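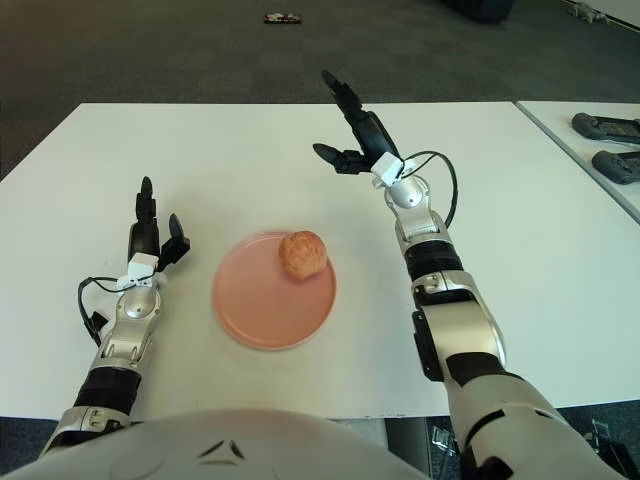
Can the hand grip settings be changed without sending the Senero kit back to Zisley?
They can be changed on site, from the grip page of the arm menu, and it takes 3 minutes.

Ticket 18 – Senero two-arm kit, fruit and plate task
Opened by: Þröstur Bundgaard, Gimodham
Date: 27/02/2021

Loving this kit so far! One snag – the right hand closes later than the left on the same command. Firmware is the April build, grip force at 70.
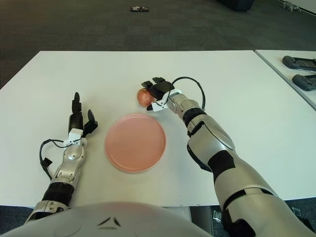 Right hand on the fruit, plate empty

Reply from support: please drop the force to 18, leave the left hand alone and send us the log.
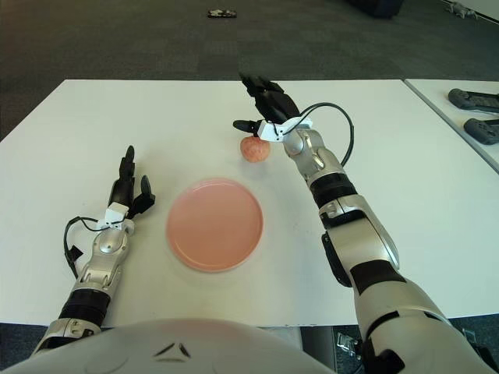
Right hand beside the fruit, thumb nearest

Log sent. The lower force feels much gentler, and I'm really pleased with how easy the menu is. The delay is still there, though.
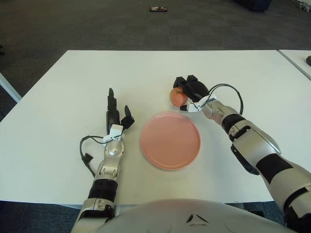

I'll run the wrist calibration next – 7 passes on each side, as the Grímsdóttir guide says – and add the results to this ticket. Please keep it open.

Status: waiting for customer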